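Chapter 5
Sorting, Holding and Filling: The Household Basket

Laundry work begins before any washing is done. This chapter considers how soft goods are gathered, straightened and placed in a basket, and why a clear surface matters to the task.

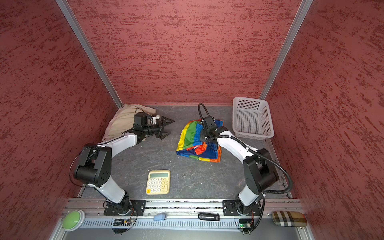
Declan Dunstan
Senior Instructor, Household Studies, Warko College

Students should set the basket at a back corner of the work surface, where it will not obstruct the hands. Striped and multicoloured articles are handled apart from pale ones until their labels have been read.

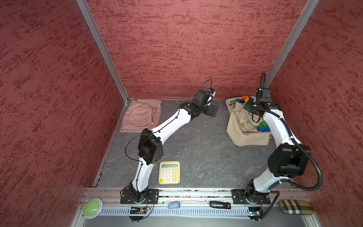 The same corner should be kept for the whole exercise. A basket that is moved partway through tends to collect articles from more than one pile -- a common fault in first attempts.

Trousers and shorts are taken by both ends and drawn out before folding. 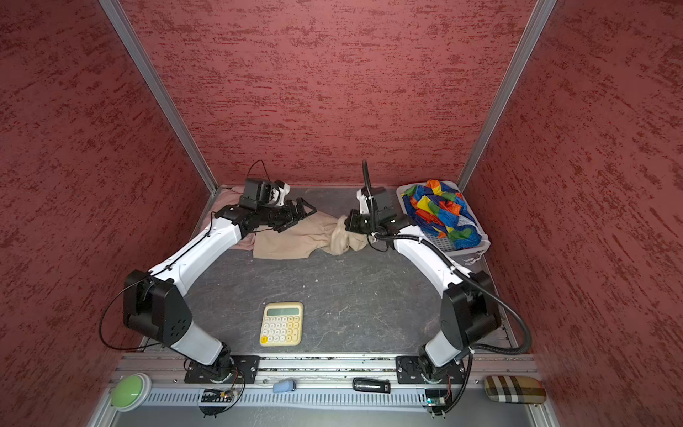

Fig. 5.1 Beige garment held at both ends.

Section 5.2 applies this method to lighter fabrics, which bunch readily where they are gripped.
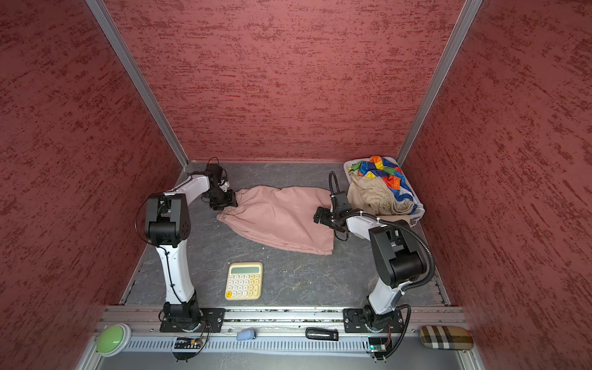

Heriberto Rengifo has argued that straightening is wasted effort before a wash, and should be left until the articles are dry.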